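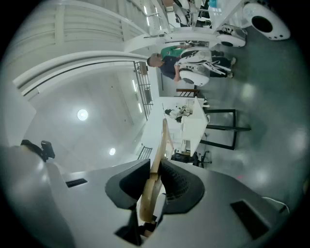 Trail map notes, 20/04/2024

Spent most of today on the Istbridge visitor map and I'm happier with it than I was at lunch! The lake loop is redrawn from Friederike Kasten's walk and the new length is 2814 meters, so the old brochure was way off. I left the Stukine overlook spur as its own dotted line (1062 meters one way) - people kept folding it into the loop and getting back late for the ferry.

Still stuck on Kista falls. The brochure puts the parking lot on the north bank, Friederike swears it moved in December, and Meinecke hasn't sent me the county sheet yet. Will nag again.

Test print: the pale green for vineyards nearly vanishes next to the pasture green, so go two shades darker. Town labels at 6 point are too small, my own eyes gave up. Picnic symbols fine.

To do - picnic spots along the river, bus stop names, and ask if the winery on the hill road wants its winter hours listed.

Last updated: 20/04/2024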